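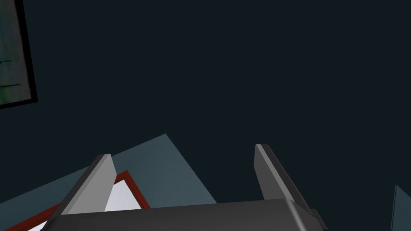

4.2 退租验房中的措辞与押金扣除

前一节处理的是租约文本，而租约文本有一个好处：双方至少在签字时假装读过。退租验房记录连这点好处也没有。它通常写于房客提着最后一个箱子站在门口的时候，书写者急着去下一套房，被记录者急着赶车，成文质量可想而知。然而押金的去向大多由这份东西决定，因此本节把它当作正经文献来读。

语料取自乌德贝格（Udberg）三家中介移交的退租档案，经去重和匿名处理后得到 3,861 份记录。其中两家使用 Nutska 表格系统，验房员在下拉菜单里选择“完好”“轻微”“明显”“需更换”四档，另有一个自由填写的备注栏；第三家使用自制的纸质表格，格式逐年增补，最近一版最多有 20 个栏目，其中“窗帘轨道”一项出现了两次，两处的填写结果经常不一致。我们保留了这种不一致。它至少说明验房员在第二次遇到窗帘轨道时，又抬头看了一眼。

编码由两人独立完成。Danjuma Osagie 负责备注栏的语义标注，Osaze Usman 负责扣款理由的归类，随后互换复核。对“正常磨损”与“损坏”的划分，两人最初的分歧比预想的大，大到我们一度考虑把分歧本身列为研究发现。后来的处理办法是增设一个中间类别，名为“归属未定”，收纳诸如“地板状态一般”“厨房有生活感”一类的表述。“有生活感”在语料中反复出现，出自不同验房员之手，含义从灶台油渍到柜门脱落都有，我们未能给出更窄的定义。

首先看形容词。自由备注中使用最多的修饰语是“略”，其次是“稍”和“些许”。按常理，程度越轻，扣款应当越少。记录并不支持这种常理。带有“略”字的条目，其后附有扣款的情形相当普遍，金额也未见得克制；反倒是写得最重的条目，例如“浴室门无法关闭，据称一直如此”，往往不了了之。一种解释是，严重的缺陷容易引来追问，追问之下常常发现责任在房东一方；而“略有划痕”四个字既无从反驳，也不值得为之跑一趟调解处。轻描淡写在此处是一种相当有效率的文体。

其次看基准。判断损坏与否，理论上须与入住时的状态相比较，入住记录因此应与退租记录成对归档。实际成对的比例令人沮丧，缺失的多为入住一侧。Cisero 街区的一批档案里，入住记录齐全，但内容全部写作“同上一任”，逐份往前追溯，最后停在一份没有编号的手写便笺上，便笺的内容是锁匠的电话。我们没有拨打。

墙面是争执较为集中的部位。租约一般要求“恢复原色”，而原色是什么，各方记忆不同。房东倾向于记得一种名称优雅的白，房客倾向于记得它当时已经发黄。深色墙面的问题另有特点：图 3 为渲染图，墙面是很深的藏青色，左上角斜挂着一幅带黑框的画。对这类颜色，验房表格中没有对应选项，只能归入“其他”。而“其他”一栏在 Nutska 系统里不计入自动汇总，于是一部分墙面争议在统计报表中从未发生过，在调解处的等候区里却十分活跃。

再次看时限。按当地惯例，房东应在退租后 12 个工作日内返还押金或出具扣款说明。扣款说明的寄出时间高度集中于期限的最后一天，这一点与学术界的审稿意见颇为相似，此处不作展开。值得注意的是，临近期限才寄出的说明，理由条目更多，语气也更为周详。受访的中介人员认为，这是因为拖得久说明核查得细。我们查看了附件的日期，验房一般在退租当天即已结束，之后并无再次入户的记录。核查究竟在哪里进行，受访者没有补充。

为检验措辞是否独立地影响结果，我们挑选了 8 组状况相近而写法不同的备注，隐去地址和姓名后交由 Pană 调解事务所的工作人员阅读，请其判断扣款是否成立。结果在两个方向上都不太体面。含有具体位置和尺寸的备注更容易被采信，即便该位置在户型图上并不存在；语气带有歉意的备注（“很遗憾地发现……”）也更容易被采信，尽管遗憾通常不属于证据。只有一位读者要求查看照片。得知照片未随档案保存后，他把所有判断改成了“无法确定”，并询问能否提前离开。

需要说明的是，这一小规模测试不足以支撑因果推断。参与者彼此认识，午餐时间讨论过材料，其中一人还认出了自己早年租住的房子，并就热水器一事提出了补充意见。我们将该意见记录在附录中，但没有用于分析。

房客一侧的文字留存较少，主要是对扣款说明的回信。回信的长度与争议金额之间看不出稳定关系，最长的一封共谈及六个房间，争议对象为一只浴缸塞。短信大多只有一句，要求提供发票。从结果看，索要发票的短信比叙述详尽的长信更常换回部分押金，原因大概不难理解：叙述可以阅读后搁置，发票则需要有人去找，而维修有时尚未发生，甚至未必打算发生。在能够查到后续的案卷中，以“清洁费”名义扣款者最常在被索要发票后主动下调金额，下调时附上的理由是“考虑到双方的良好关系”。

由此回到 4.1 节提出的问题，即标准化表格能否减少争议。就本节材料而言，下拉菜单确实减少了备注的字数，也减少了错别字，争议则转移到了四档之间的边界。“轻微”与“明显”之间没有任何操作性说明，培训手册在这一页上印的是一张空白表格的样张。纸质表格的使用者至少还会写下“墙角碰掉一块，约拇指大”，虽然没有注明是谁的拇指。下文 4.3 节将改用调解结案数据，考察表格类型对处理时长的影响；凡缺少入住记录的案卷，在该节中单独列出，不与其余案卷合并计算。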